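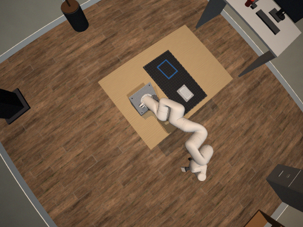

Simulated table with perforated board, blue square outline and white tray.

Credit transfer for incoming exchange students: changes from March

The Office of Student Records at Charbonneau has revised the way it handles credits earned at partner colleges abroad. The new procedure applies to all exchange students whose transcripts reach us in March or later. Files already open will be finished under the old rules.

Until now each department judged foreign transcripts separately. A student taking courses in two departments could have the same transcript read twice, with different results. Last year the office received 776 transfer requests, and 85 of them were sent back to a department for a second reading. Most of those returns concerned contact hours, which partner colleges report in different ways.

Under the revised procedure, the first reading is done centrally by Karthik Gunawardena and Lise Caron. They convert grades and hours using a single table, then pass the file to the department, which decides only whether the course content matches. The table covers 43 partner colleges, including Someck and Ganano. Wundel will be added once its new grading scale has been confirmed in writing.

Students should note the following.

Transcripts must come directly from the partner college, sealed or through its secure records service. Scans sent by students can be used for advising but not for the award of credit.

A course description of at least 2 pages is required for any course that has not been transferred before. It should list topics, weekly hours and the form of assessment. Descriptions in languages other than English or French need a certified translation.

Pass/fail courses carry credit but are left out of the grade average.

Laboratory hours are now converted at the same rate as lecture hours. Departments that used a lower rate have been asked to update their handbooks.

Appeals go to Reinhold Hollmann in writing, with the decision letter attached. Suleiman Obi remains the contact for visa letters that depend on credit load, and these can be requested before the transfer is complete.

Department secretaries can get the conversion table from Moataz Belhaj. Column four has been corrected, so please discard earlier copies.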